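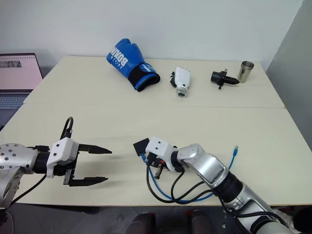 Okay, so tax evasion by small businesses, and why I think we talk about it the wrong way. I've spent nine years doing the books for little shops in Palma, and most of the owners I meet aren't crooks. They're tired. They look at the forms, they look at the fees, and they decide to keep part of the cash out of the ledger. Up on the screen there's a blue glove with BOXING across the back in big white letters, so let's start with a thing like that. Say a shop sells it for 60 in cash and no receipt gets written. Who lost money there? (Pause. Let people shout a few answers, it wakes them up.)

Right, so the first answer is always "the government." Fine. But the shop next door that did write the receipt lost too! It paid its sales tax, so it had to charge more, and the customer walked. I saw this in Jikley when I worked there – two sports stores on the same street, and the one that paid was the one that closed.

Slide 2. The collection side. When the Flastine district office had its walk-in counter, you could register a business in one visit. Then they split it up, and my last client needed 19 separate papers, a few of them asking for the same address. I kept the whole pile. (Hold it up if I remembered to bring it.)

Now, people hear this and think I'm making excuses for cheating. I'm not, I promise. If you collect tax from a customer and pocket it, you've taken money that was meant for the clinic and the road. I just think fines alone don't get you very far when the honest way takes all week.

Slide 3, Oninard. Go slow on this one, last time I rushed it. They put the small business forms on a single page and let owners pay monthly. Owners I talked to there still grumbled, of course, but they grumbled about the rate, and I call that progress.

Skip slide 4 if we're running late. Questions go before the coffee break, and the sign-up sheet for the October workshop is by the door.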